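Kusuma Guest House – Questions Our Guests Ask

What time is check-in?
Rooms are ready from 3 pm. If you come earlier, you can leave your bags at reception and have tea on the terrace.

How do I get from the station?
Bus 171 stops at our gate. Please tell the driver "Irodard Road", the stop is not announced.
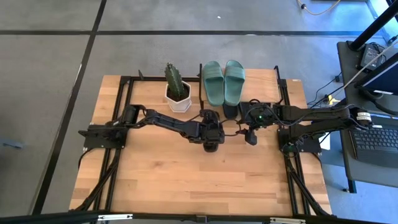
What should I bring?
Towels, soap and a hairdryer are in every room. We ask guests to take off outdoor shoes at the door, so bring something light for indoors – slide sandals like the teal pair standing by the cactus are very suitable. You can wear the same ones to the pool.

Is breakfast included?
Yes, from 8 o'clock, in the garden room. On Friday we also serve dinner, and for this you should book before noon.

May I bring my dog?
Small dogs are welcome in the ground floor rooms. The charge is £8 per night.

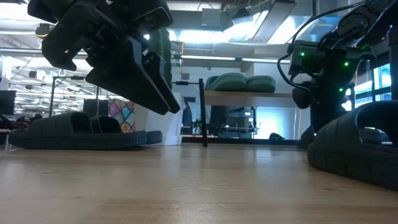

Slide sandals with ribbed soles and a single wide strap.

Is there parking?
We have 20 spaces behind the house, free for guests. In March part of the car park is closed for repairs.

Who can I contact about a group booking?
Please write to Rizal Raju at reception – he answers within one day.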